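3.2 The blocks, the cloth and the basket

Of the everyday jobs we looked at, putting blocks back in a basket is the one we kept coming back to. It is small and it is familiar to almost everyone who has ever lived with a child. It also holds a surprising amount of what makes tidying interesting! Someone has to choose which thing goes first, decide where in the basket it should land, and know when the job is done. Our household diaries from Gostotow and Triltville list 979 separate acts of putting away, and "toys into basket" comes up in every part of the day, from before breakfast to after lights out.

We therefore gave the materials for this task more care than their size might suggest. The set is built from plain colored blocks, a white tablecloth and a woven wicker basket. Red, green and blue were picked because the people who kept diaries used those color words first and most easily when they talked about blocks. Baranauskienė, whose toy-shelf study we lean on throughout this section, used printed blocks with letters and animals, and found that people often stopped to look at the pictures before putting them away. We loved that result, but we wanted the stopping to be about the tidying itself, so ours are plain.

The basket took longer to settle on. Parisa Zamani tried lidded boxes, cloth bins and a shallow tray in the Brekelstead pilot before wicker won. A wicker basket has a character that a plastic tub lacks. The sides slope, so an object set down near the wall can slide or lean, and the weave gives a little grip where a smooth floor would let a block skate. The braided rim is also wonderful to work with, as it makes a clear, raised line between "in" and "out" that two people watching will usually agree on. Figure 3 shows the materials.

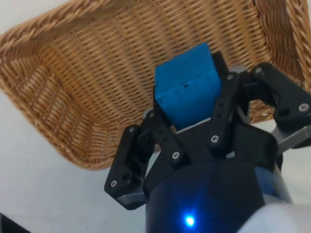
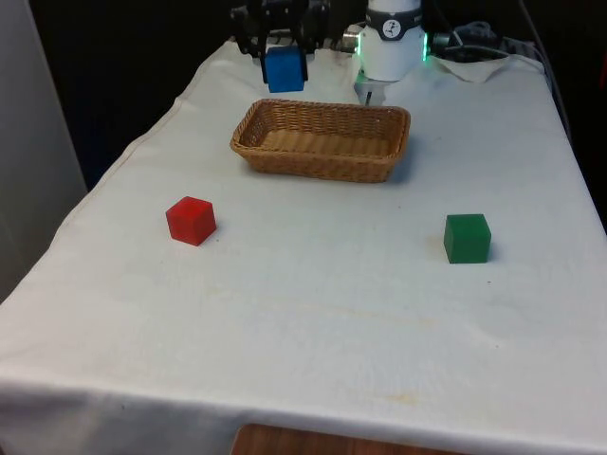
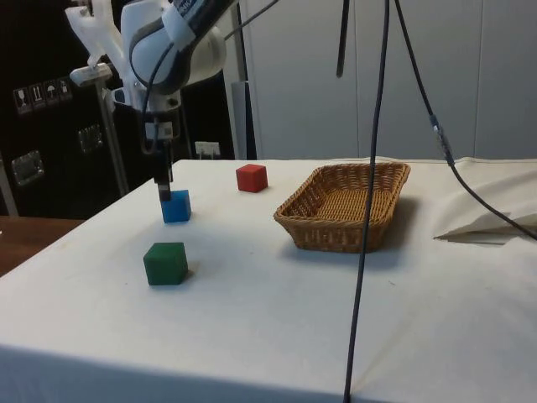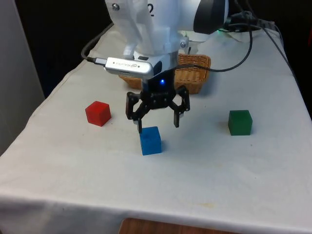 Section 3.2 - 2 min read

Figure 3. The blue block among the task materials. In the third picture the red and green cubes are out on the cloth with it and the basket is empty; in the first, the blue block is held over the woven floor of the basket.

The spread of blocks in the third picture is a good example of what we call an open start. The green cube is nearest the front, the blue one is behind it and the red one sits farther back, with the basket off to the right. There is no neat row to work along, and so the order of putting away is a real choice. In the diaries, people explained this choice in lovely detail. Some went for the nearest thing first, others for the farthest "to get it over with," and one parent in Triltville always began with whatever was closest to falling off the table.

The cloth deserves a word too. We left it as a household cloth would be, with creases and, in places, faint yellowish-brown stains that show in the second picture. Hendrik Cele argued early on for a stretched, spotless cover, and we did try one, but it made the whole table feel like a shop window. A cloth that hangs over the front edge and bunches a little here and there is much closer to the tables in our diaries. It gives the colors a pale ground to stand on, and the soft shadows beside the blocks make it easy to judge where each one rests.

We treat a block as put away when it lies inside the rim and has been let go. A block held above the basket, however close, is still counted as "on its way." This sounds fussy, but it matters for timing. During the July pilot, our two coders disagreed most often on exactly this stretch, and the written rule cleared up nearly all of those cases. We allow 30 seconds of quiet after the last release before calling the task finished - long enough to catch the small adjustments people make when a block has landed at an angle they don't like.

Those adjustments turned out to be our favorite part of the material. Of the 101 diary keepers, many described reaching back in to straighten something that was, by any sensible measure, already tidy. Section 3.3 takes up these second touches and compares them with the same habit at the kitchen drawer and the linen shelf.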